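Teaching by Showing: Notes for Session 7
Robots in the Workplace, evening course, Iltthorpe
Instructor: Sorcha Flanagan
May 2018

Reading before class: the Quinlan handout, first two sections. The math in the third section is optional.

1. Where we left off

Last session covered writing a task as a program: move to point A, close, lift, move to point B, open. This works when the parts always arrive in the same place. It works badly on a desk or in a kitchen, where a glass may be anywhere and may be full or empty. Today's subject is the other approach, in which a person does the task and the robot's controller is built from a record of it.

2. Three ways to show a task

Guiding the arm. The person takes hold of the robot and pushes it through the motion while the joints record their positions. The motion is always one the arm can make, because the arm made it. The drawbacks are that the person's body blocks the cameras, and that a heavy arm gives jerky motion.

Remote control. The person stands away from the robot and drives it with a joystick, a headset, or a smaller copy of the arm (the leader, with the robot as follower). The cameras see what they will see later when the robot works alone. It is slow. New operators lose their sense of depth and usually cannot feel contact. In the Lunasano exercise, expect your first runs to take several times longer than doing the job with your own hand.

Hand-held grippers. The person carries a gripper like the one the robot will have, with a camera fixed to it, and does the task directly. No robot needs to be present. Two people can work at the same desk, or one person can use a gripper in each hand. 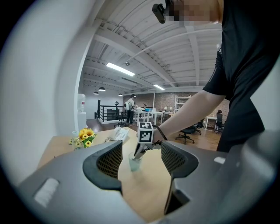
The cost of the hand-held method is that there are no joint readings. The path of each gripper has to be worked out afterward from the video, from motion sensors, or from printed markers of known size. A marker shaped like a cube is useful because at least one face can usually be seen as the wrist turns. If the marker goes out of view or is blurred, that part of the path is a guess, and the recording may have to be dropped.

A second cost is reach. A person can lean, step sideways, and bend a wrist in ways a fixed arm cannot. Recordings should be checked against the arm's limits before anyone trains on them.

3. What makes a good demonstration

Keep a steady pace. Pauses to think are recorded too, and the robot may learn to pause.

Start from different positions. Twenty runs from one starting point teach less than 20 runs from different ones.

Leave the background alone. Ordinary rooms have furniture, lamps, and people walking through. A controller trained only against a blank wall tends to fail when it is moved.

Include some recoveries. If the gripper misses, back off and try again in the same recording. Mark the run as a recovery in the log.

Agree on one way of doing the task. If half the group goes in from the left and half from the right, a simple learner may average the two and go down the middle.

4. The Prirkus set

We will use the Prirkus practice set for the homework. It has 132 recordings of one tabletop task by 5 operators. The operators were given the same written instructions and still differ a good deal in speed and grip height. Plot the gripper opening against time for one run from each operator before doing anything else.

Then train on four operators and test on the fifth. Repeat until each has been left out once. Report all the results, including the bad ones. An average alone will lose points.

5. Questions to think about

Which of the three methods would you choose for wiping a window, and which for plugging in a cable? What would you lose in each case?

How would you notice that an operator was relying on something the camera could not see, such as the feel of a lid catching?

Homework is due at the start of Session 8. The lab returns in September for those taking part two. Bring closed shoes, and tie back long hair when working near the arm.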